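Hilcombe Endgames, data card

Rook and pawn endings from club games, typed up from scoresheets. 2,543 positions. One line per position, FEN first, then result, then the move that was played.

Started as a folder for our Thursday group and got out of hand. Cleaned up a bit for sharing.
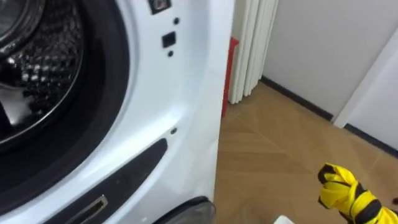 What's in it

positions.txt — the main file
doubtful.txt — 11 positions where the scoresheet didn't make sense. Kept apart, don't train on these
uvel.py — small loader, named Uvel, reads both files

Max 2 pawns a side. Anything bigger went to the Quintana set, which has its own readme.

Known problems

Side to move is wrong in a few lines, mostly from the older sheets. Castling feild is always a dash. Move counters are made up when the sheet had no numbers, so ignore them. Draws by agreement and draws by repetition are both marked 1/2, no way to tell them apart. 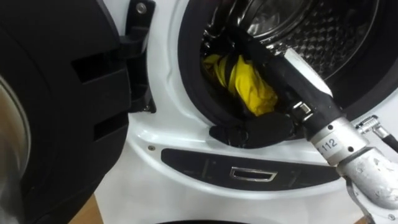 2 min read

Using it

Put all the files in one folder, run uvel.py. Needs Python 3, nothing else. Output goes to the screen unless you give it a file name.

Ulus engine scores are not included. Tried it, took forever, maybe in October.

Changes

24th July — fixed 4 duplicate lines, result column now comes before the move
Earlier — didnt keep notes

Free to use. Please say where you got it.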